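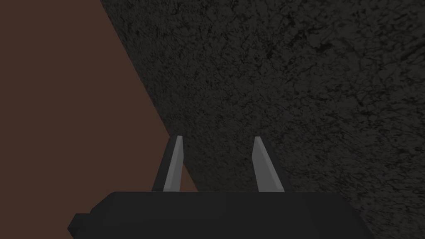 Does the Dralano gripper kit come with a wrist adapter, or do I have to order one separately?

The adapter is sold separately. The base kit has the gripper, one pair of finger pads, the cable and a license for the simulation model. Adapter plates are listed under Accessories on the Brolcombe store page.

Posted by mkt_lathe

Follow-up to my own post above. The kit is $483 and the plate adds $285, so before I pay for both I'd like to know two things. Does the simulation model match the hardware closely enough to plan grasps with? And is the plate worth it over a machined one? My arm is an older Echeverri with a non-standard bolt circle.

Ulises Carhuamaca

I've run the kit since July. Finger geometry in the model is good. Contact friction is not - the default value is too high, and parts that hold in simulation slip on the bench. Lower it and test with your own parts before you trust a grasp. Cable drag is not modeled at all. On the plate, check the drawing first. It covers 13 bolt patterns, and the older Echeverri wrist was not on the list when I bought mine. If yours is missing, a local shop can cut one from the same drawing.

Grerken_user2

just buy the plate, mine fit fine

benchtop_ro

Fit fine on which arm? Support answered me on a Tuesday and sent the drawing as a PDF the same afternoon, so ask them for it. Have your bolt circle diameter and thread size ready.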